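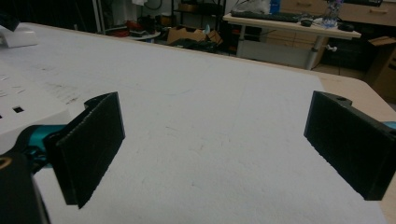

Unit 4: Setting Up a Work Surface

Welcome back! We finally get to the part of the course I look forward to all year — the table itself. In Unit 3 you picked a spot in the room. Now we make the top of that table a place where you can draw, cut, glue and measure without fighting it.

Why white?

A white covering over a wood tabletop is the cheapest upgrade you can make. Small parts show up right away, pencil reads clearly, and the light bounces back at your hands. It also takes the abuse that would otherwise go into the wood. Scuffs, smudges and stray pencil lines are going to happen, and I love them! They show you where you really work. After a month, look at where the marks bunch up and you will know which side of the table you favor.

Cover most of the top, but consider leaving a strip of bare wood along one side. It makes a good parking spot for a mug or a notebook, and your eye learns the border fast.

Laying the covering

Clear the table completely and wipe it down. Let it dry. Roll the sheet out with the curl facing down and leave it overnight under a few heavy books (the big Aguirre atlas from the shelf is perfect). Trim in the morning. For the class tables we cut to 70 inches, which leaves the wood strip free on the long side. Tape the corners from underneath, never on top, or you will be picking fuzz off the tape until spring.

Boxes and devices

Anything that stays on the table all the time goes along an edge, with its openings facing where you can reach them. Slots and ports turned to the wall are a daily annoyance. Push rounded things toward the back corner; they waste space anywhere else.

Keep the middle open. Really open! If you can lay both forearms flat without moving anything, you have enough room for every project in this course, including the Tasska folding box in Unit 6.

The rest of the room

A second desk nearby is wonderful to have, even in a crowded room. Use it for things in waiting: drying pieces, tomorrow's materials, the pile you haven't sorted yet.

For next time

Read the Lirnarska chapter on table height and do exercise 2. Sketch your own table from above, with the open area shaded. Bring the sketch to room 489, plus a soft eraser. Jekasis sheets are fine if you still need a covering, and there are spare offcuts in the drawer by the door.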